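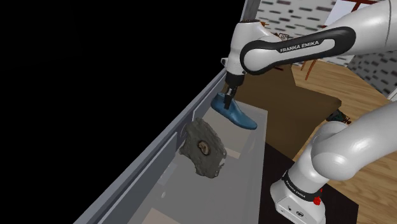 A blue shoe last, toe to the right.

I wore the wrong size shoe until I was past forty. I want to write down how I found out, mostly for my brother, who has the same feet and won't listen to me on the phone.

My whole adult life I bought a 10. I bought a 10 because a man in a shoe store measured me at 16 and said 10, and after that I never let anyone measure me again. When a 10 hurt, I figured it needed breaking in. When it still hurt after a few months I wore it anyway, and when it wore out I bought another 10.

In July I took a pair of brown boots to get resoled. The shop is Brilum, a narrow place next to a dry cleaner, and the man who runs it is Kelechi Iyamu. He turned the left boot over, then put his hand inside it and asked me if my little toe went numb. It did. It had for years. The leather on that side had stretched out past the edge of the sole, and he could feel where my toe had dug a hollow in the lining.

He told me he could resole them but he'd be doing me a disservice. The boots were long enough. They were too long, if anything. I had been buying length to get width.

He sat me down and measured both feet standing up, with my weight on them. I came out a 9 wide on the left and a hair shorter than that on the right. He wrote it on the back of a claim ticket, and I still have it in my wallet.

I asked him why every 10 I'd ever owned fit differently if they were all 10s. He said the number doesn't tell you much. Shoes get built around a last, a solid form in the shape of a foot, and each maker has its own. Two makers can both stamp a 9 on the box and one of them will pinch across the ball of your foot and the other will slop around at the heel. A company can even have several lasts in the same catalog, one for dress shoes with a narrow toe and one for work boots with a lot of room up front. If you find a last that suits you, you stay on it.

I had never thought about this. I knew the word "last" from a sign somewhere and thought it meant the shoes would hold up.

So I went home and started looking for what last each boot was made on. Some companies tell you right on the product page. Serketti does, and they number theirs, so you can see which boots share a shape. Their 301 is the roomy one. Jolon doesn't list anything, and when I emailed them I got back a size chart, which was the thing I already had. I wrote again and got the same chart.

I ordered two pairs of the Serkettis, the 9 and the 9 wide, and walked around on the living room carpet in the evening. Kelechi had told me to try shoes late in the day because feet swell. The regular 9 felt fine for ten minutes and then the toe started in. The wide felt strange, almost loose, and I nearly sent them back. I think I was so used to being squeezed that a shoe that fit seemed like a mistake. I kept them on through dinner and forgot I had them on.

The regular pair went back. Return shipping was 8 dollars, and I didn't mind paying it.

I've been walking in the wide ones since. I do the loop by the reservoir most mornings, and it starts with a straight stretch that's marked at 1,760 yards, a full mile, with a post at the end that someone has painted orange. That post is where my toe used to go. I'd get to it and stop and stomp my foot. Now I get past it and sometimes all the way around before I remember to check.

It isn't all fixed. The heel on the right slips a little because that foot is smaller. Kelechi sold me a thin pad that goes under the tongue and pushes the foot back, and that helped more than the heel grips I'd tried before. I also had to relearn lacing. I used to yank the whole thing tight from the bottom. Now I leave the lower eyelets easy and snug up the top — it took a week or so before I stopped doing it the old way.

I had a closet of 10s to deal with. Most were too far gone to give away. One good pair went to my neighbor, who is a true 10 and was pleased. The brown boots I kept for painting the porch.

I still have one question I haven't settled, and that's sneakers. The Tak pair I tried was wide in the toe and very tight over the top of the foot, and I don't know if that's the last or the padding. Kelechi doesn't work on sneakers and didn't want to guess. If anyone with a high instep has found some they like, leave a comment.

And Danny, go get measured. Both feet, standing up, after lunch.

Filed under: Clothes & Shoes, Getting Older

Last updated in July

Recent posts
Painting the porch, part two
What I keep in the car
The good thermos and the bad thermos
Reservoir loop, with notes on parking
Patching a screen door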